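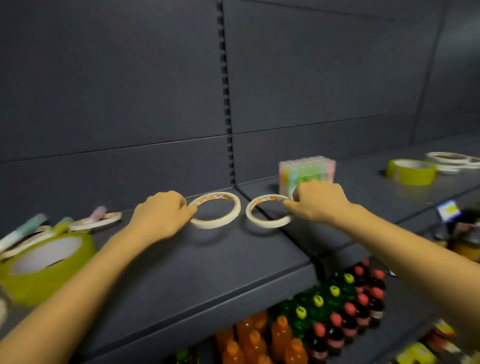 I finally reached level 60 with my healer in Dunik, and I want to write down some thoughts before I forget them. I play this game since the spring, mostly late in the evening, so I am slow compared with other people in my guild.

The last levels were harder than I expected. From Prekska on, the quests give less experience, and the roads between the villages are long. I did many of them on foot because I had spent all my gold on a staff that I replaced two levels later. Please do not do the same. Keep your money for the mount.

What helped me the most was the dungeon under Florkine. It needs a group of 5, and healers wait almost no time in the queue. My tank friends tell me they also get in quickly, but the damage classes can cook dinner while they wait. The second boss is the difficult one. He marks 2 players with a red circle, and both must run to different walls. If they run to the same wall, I can't heal it, sorry. I have tried with every spell I own.

I also changed my key settings. Before, I clicked on each name in the party list with the mouse, and I lost a lot of time. Now the party members are on the function keys and my big heal is on the side button. My hand needed a week to learn it, and on the first evening I healed the wrong person many times.

Next I would like to see the first raid. Our guild goes on Tuesday at nine, and I am on the list as a reserve. I still miss the ring from the Abbasi reputation vendor, so until then I will be collecting those ugly swamp flowers again. If you play on the same server and have too many of them, I am buying.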